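Budgeting for hand-held grippers and the arms that follow
Speaker notes, planning session, Monday afternoon
Posted in October by the Flongate equipment desk
14 shares | 3 comments
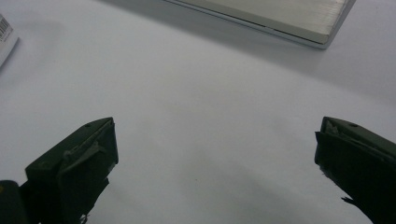

Slide 2. Start with the order of spending. Most sites price the arm first and fit everything else into what remains. At Flongate we did it the other way round. Hand-held units came first, then finger spares, then bench space, and the arm quote was left until the task list had settled.

Slide 3. Task list. Small cartons and flat boxes on a plain bench, one or two items at a time. Say clearly that this covers the packing bench at Kumsa only. Sernau has bags and soft goods and will need its own list. Don't take questions on Sernau yet.

Slide 4. Consumables. This is the line people leave out. Finger pads and tape are wear parts and should be budgeted as such, in the running costs, with a named cost code. We wrote down 100 sets of pads for the year. The Clikar quote gives a unit price for the complete finger and a separate one for the pad. Ask for both. If a supplier will only sell the complete finger, put that in the comparison sheet, as it changes the yearly figure more than the purchase price does.

Slide 5. Opening width. Measure the widest item on the bench, add clearance on both sides, and compare with the maximum opening on the data sheet. Check the reach of the fingers below the body as well. The largest carton on the Kumsa list is 116 mm across. One of the units we looked at failed on this and was dropped before any price was discussed.

Slide 6. Labels. Barcodes must stay readable after handling. Put this in the specification as a test: 50 picks of the same carton, then scan. The supplier runs it and sends the results with the quote.

Slide 7. Money. Contingency is 2000 for the first year, held centrally. It covers spares and bench lighting. It does not cover training time, which sits with each site. (Pause here. Last time this slide took up most of the discussion.)

Slide 8. Lead times. Order spares with the first units. A separate order goes to the back of the supplier's queue, and a hand-held unit with worn pads is still a unit we are paying for.

Slide 9. What I need from the room: the widest and heaviest item per bench, the number of shifts, and the cost code for wear parts. Send them on the standard sheet. Leave the arm column blank for now.

Contact: Flongate equipment desk
© Flongate. All rights reserved.
Back to top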